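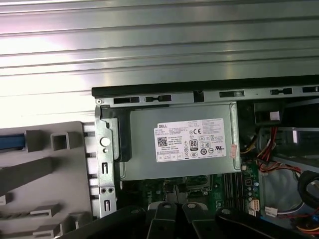 Viler two-finger gripper kit, my review after one month of use

I bought this kit in July for the robot arm in our shared workshop, Jomska. We build a small station that takes old desktop computers apart. The kit cost me 382 with the shipping, and the bag of parts has 80 screws, of which I used less than half.

The good side first. The fingers close straight and they hold a RAM stick without scratching it. The flat finger surfaces are easy to clean. Assembly took me one evening, until 10 pm, and the manual is clear, except page four, where the left and right finger are exchanged.

Now the less good. The gripper is wide for work inside a computer case. Near the power supply and the cables I must move very slowly, and wires can catch on it. A Dell desktop is tight for it. The cable along the arm is also stiff, so I ordered a softer one from Rarkia.

For opening latches I would still take the narrow Xie fingers. For lifting parts I am satisfied with Viler. Four stars from me.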